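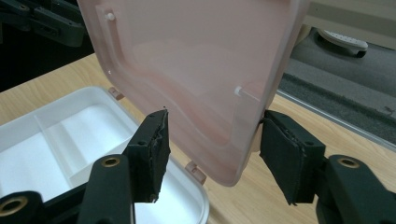 Lid between the finger pads, view from one gripper.

Renden wrote:
> Are the lid episodes in the Poltari set one-handed or two-handed? The index lists 2,244 for the whole box task, and I can't tell from the file names. Also, do we keep takes where the lid slips?

Two-handed, all of them. The index is wrong on the total. It adds the April takes twice for one station. After removing the repeats I get 1,129 usable episodes, and the corrected index is in the shared folder under the same name.

On slips: keep them if the operator recovers without setting a gripper down. Mark the slip in the notes column and leave the end label as is. Botham asked for these to be dropped, but the policy trained without them did poorly on reopening, so I would like them back in.
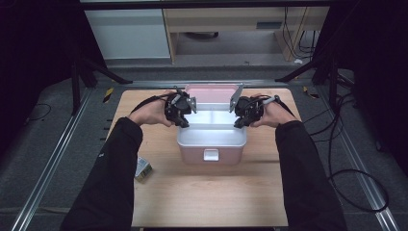
Hoekstra Manipulation Group - Data Collection

Three things for anyone recording this week:

Start with a grip on each side before touching the lid. Episodes that begin with the lid already moving are hard to align with the head view.

Hold still for 2 seconds at the end. The trimming script cuts on motion and it has been eating the last part of the release.

The foam on the finger pads is fraying at the edges. Replace it between batches, never inside one, and log the change. Grip width readings shift with new foam, and I don't have a good correction for that yet.

Target for the next batch is 1,000 episodes, same box, tray left in. Lid color stays fixed for now - we can argue about variety once the baseline trains.

Rosalind Montoya
25/05/2025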